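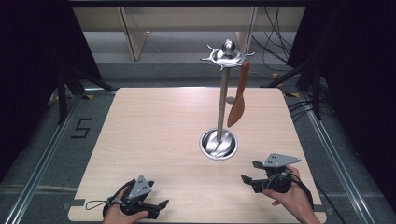

Zipper pouch tops puckering after interfacing - heat, grain or feed?

Sewing and Small Goods > Technique > Pouches and Bags

jmerrick
I make flat zipper pouches, quilting cotton outer and lining, woven fusible on the outer panels only. Finished width is 16 cm. The last batch came out with a ripple along the zipper tape on both sides. Previous batches with the same pattern were flat. Changes since then: new bolt of interfacing (Skavdale medium woven) and a new zipper foot. Stitch length is 3 mm, polyester thread, size 80 needle. I have not touched the presser foot pressure.

Where would you start?
Jolene Merrick

bogi_cs
Start with the interfacing. Woven fusibles can shrink under steam, and the new bolt may not match the old one. Cut a test square, mark it, fuse it to a scrap of the same cotton, let it cool flat and measure again. If it has pulled in on one axis you have the cause.

Also state which direction you cut it. Woven interfacing has a grain, and people lay it whichever way wastes least.

tape_and_teeth
Disagree with starting there. If the interfacing shrank, the whole panel would bubble. A ripple confined to the zipper edge is a feed problem. The tape does not stretch and the cotton does. The lower layer gets moved by the feed dogs and the upper layer drags under the foot. With a new foot that is the first suspect. Swap the old foot back in and sew one pouch.

bogi_cs
Not always the whole panel. If she trims the interfacing out of the seam allowance, the zipper edge is the only place where fused and unfused fabric meet. Shrinkage shows up right there.

jmerrick
I do trim it out of the seam allowance. Cut on the lengthwise grain, parallel to the zipper. I still have the old foot.

hanna_j
Before either test, how are you holding the tape? Pins distort it. I use a water-soluble basting tape, 3 mm wide, placed at the outer edge of the zipper tape so the needle misses it. Clips are fine on the short ends, but they let the middle float.

Second question, are you pressing or ironing when you fuse? Sliding the iron moves the cotton off grain while the adhesive is soft.
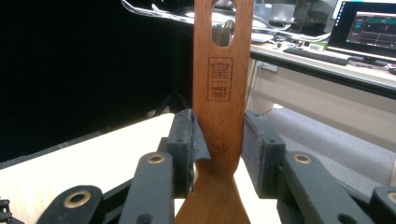
When I switched to lifting the iron and setting it down for each section, overlapping a little, the edges stayed true to the template. I leave the panel on the board until it has cooled. Moving it warm puts a bend in it that will not press out.

tape_and_teeth
Agree on the cooling. Basting tape is a crutch if the pressure is set correctly. I have sewn Trekach nylon coil zippers for years with nothing but four clips.

hanna_j
On an industrial machine with a compound feed, yes. Domestic machines do not behave that way.

tape_and_teeth
Mine is a domestic Esteves. Pressure dial down one notch from default. That is the entire adjustment.

ypaucar
Moderator note: keep it on the pouch, please. There is a separate thread for machines.

My own two cents: check tension as well. A tight top thread at 3 mm will gather lightweight cotton. Sew a line on a single layer of the outer fabric with no zipper. If the line puckers, the zipper is irrelevant.
Yolanda

jmerrick
Results from Wednesday evening.

Test 1: interfacing square, 100 mm each way before fusing. After steam and cooling it measured 97 mm lengthwise, 100 mm crosswise.
Test 2: old foot, new interfacing. Ripple still there, slightly less.
Test 3: old foot, leftover interfacing from the previous bolt. Flat.
Test 4: new foot, leftover interfacing. Very small ripple at the pull end only.
Test 5: single layer tension line. Flat.

bogi_cs
Three percent lengthwise is your ripple. Either pre-shrink (soak in hand-warm water, hang over a rail, do not wring) or turn the cut so the crosswise grain runs along the zipper.

tape_and_teeth
Test 4 still shows a ripple with good interfacing, so the foot contributes. Check the underside for a rough spot or a shallow channel.

jmerrick
There is a burr on the left toe. Sending it back. I have soaked two meters of the interfacing and it is drying over the shower rail. Has anyone tried the Bravine woven as a replacement? I have 19 pouches left to cut in April and would prefer not to soak every piece.

tnicgiolla
Used it for applique covers. Fuses at a lower setting, slightly crisper hand. I did not measure it before and after, so run your square test first.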